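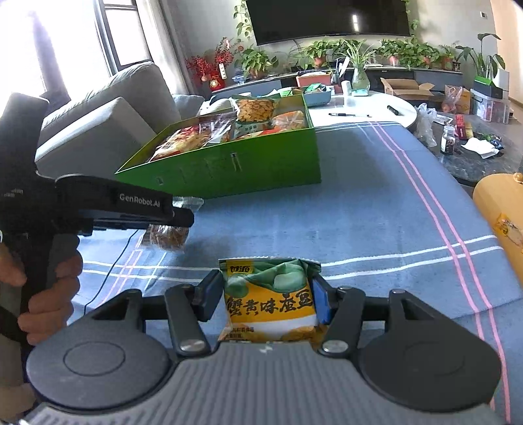
Slide 4: the snack box, with crab roe flavor broad beans up front

Search talks Search Clear

OK, so this is the slide where everybody gets hungry, sorry! Leave it up a minute. Read the name on the yellow and green bag out loud (蟹黄味蚕豆, go slow), then ask who's tried them. I love these things.

Then the green box. I keep mine open on the table, no lid, because if I can't see it I forget I bought it and buy it again. Point out the round yellow crackers at the back and the orange puffed ones on the right. Puffy stuff goes in last at my house, always, or you end up with crumbs.

Mention the little clear bag of brown snacks too. Small bags are my weak spot, they slide down and I find them in May.

If there's time, tell the Coltow story (about 300 packets, one closet). Skip it if we're past minute 18. Next slide is the pantry shelf.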